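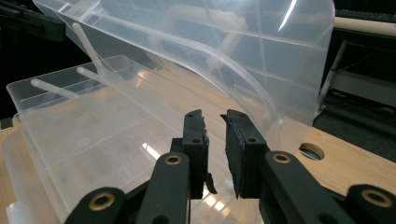

4.3 뚜껑 있는 수납함 닫기 작업 설정

본 절은 Flunier 핸드 그리퍼로 반투명 플라스틱 수납함의 뚜껑을 닫는 작업의 설정 절차를 다룬다. 그리퍼 기본 조립과 영점 조정은 4.1절과 4.2절을 완료한 상태를 전제로 한다.

4.3.1 적용 범위

뚜껑 닫기는 가정 정리 작업 중 난도가 중간인 항목으로 분류한다. 컵 옮기기나 블록 쌓기와 달리 접촉면이 얇고, 뚜껑이 휘며, 용기 자체가 밀린다. 현재 펌웨어에서 이 작업은 감독 운전으로만 허용된다. 작업자가 없는 상태의 무인 운전은 지원하지 않는다.

Sandlow 시험장에서 2022년 4월 19일까지 누적한 시험은 모두 857회이다. 같은 용기를 같은 위치에 둔 조건에서는 결과가 안정적이었으나, 용기 방향을 바꾸면 걸쇠 체결 단계에서 실패가 늘었다. 사람이 한 손으로 몇 초 안에 끝내는 동작이라도 기계에는 파지, 회전, 누르기의 세 구간으로 나누어 설정해야 한다.

4.3.2 준비

1. 수납함을 평평한 작업대에 놓는다. 작업대에 구멍이 있는 경우 용기 바닥이 구멍에 걸치지 않게 한다.
2. 뚜껑을 열어 뒤로 젖힌다. 뚜껑이 스스로 서지 않는 용기는 이 절차를 적용할 수 없다.
3. 양쪽 핑거 패드의 안쪽 면을 점검한다. 가장자리가 거칠어졌거나 뜯긴 패드는 얇은 테두리를 물 때 미끄러질 수 있다.
4. 링크 관절의 황동색 부싱이 제자리에 있는지 확인한다. 유격이 느껴지면 6.2절에 따라 교체한다.
5. 천장 조명의 반사를 확인한다. 투명 및 반투명 재질에서는 강한 반사광이 테두리로 잘못 인식되는 사례가 있다.

참고: 반사가 심하면 조명 각도를 먼저 바꾼다. 인식 감도를 올려 해결하려고 하면 작업대의 나뭇결까지 윤곽으로 잡힐 수 있다.

4.3.3 파지 구간 설정

1. 제어 화면에서 [작업] > [용기] > [뚜껑 닫기]를 선택한다.
2. 접근 속도를 초당 200 mm 이하로 설정한다.
3. 핑거를 테두리 두께보다 조금 넓게 벌리고, 두 패드가 테두리를 사이에 두도록 수동으로 위치를 맞춘다.
4. 패드와 테두리 사이의 여유를 양쪽 각각 5 mm로 맞춘 뒤 [위치 저장]을 누른다.
5. [시험 파지]를 실행한다. 용기가 끌려오면 파지력을 한 단계 낮추고 다시 실행한다.

주의: 시험 파지 중에는 핑거와 링크 사이에 손을 넣지 않는다. 링크가 접히는 안쪽은 끼임 위험 구역이다.

4.3.4 회전 및 누르기 구간 설정

1. 파지 대상을 테두리에서 뚜껑 가장자리로 변경한다.
2. 회전 경로를 저장한다. 뚜껑이 휘기 시작하는 지점에서 경로점을 하나 추가한다.
3. 뚜껑이 테두리에 닿으면 파지를 풀고, 패드를 모은 상태로 누르기를 시작한다.
4. 누르기 유지 시간을 300 ms로 설정한다.
5. 걸쇠가 있는 용기는 걸쇠마다 누르기를 따로 등록한다.

주의: 뚜껑이 비스듬히 얹힌 상태에서 누르기를 반복하면 용기가 파손될 수 있다. 1회 실패 시 정지하도록 [재시도]를 0으로 둔다.

4.3.5 알려진 제한

- 걸쇠의 체결 여부는 자동으로 판정되지 않는다. 작업자가 육안으로 확인한다.
- 빈 용기와 내용물이 든 용기는 미끄러지는 정도가 다르므로 설정을 따로 저장한다.
- 2월 이전 펌웨어에서 저장한 경로는 불러올 수 없다. Skundenetti 변환 도구를 사용하거나 경로를 새로 저장한다.
- Rowlands 거치대를 사용하는 경우 회전 구간에서 상부 간섭이 발생할 수 있다. 간섭 점검은 4.5절을 참조한다.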